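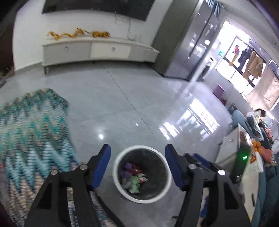

Kyriaki Tsoukalas writes that the 30 liter liners fit her bins with enough overhang to fold once, and that she has stopped double-bagging.

Home Products Liners Spare Parts Contact

Praltier Round-Base Bin Liner, Series 547

The Series 547 is a polyethylene liner with a star-sealed base. The seal gathers the film at one point, so the bag follows the wall of a round bin and leaves no loose corners. There are no side gussets.

Sizes: 30 liter and 40 liter
Color: white or clear
Closure: open top, no drawstring
Supply: perforated roll, 101 liners per carton

To choose a size, measure around the outside of the rim. The flat width of the liner, doubled, must be larger than this figure. Liners are for dry office and washroom waste – not for glass, hot ash or liquids. Store cartons flat and out of direct sun. Clear liners ship from the Brulley warehouse from September.

Related items
Nastska Liner Retaining Band
Atallah Roll Dispenser, wall mount
Series 547 size chart

Praltier Supply – Sales desk: Kanako Ikeda – Back to top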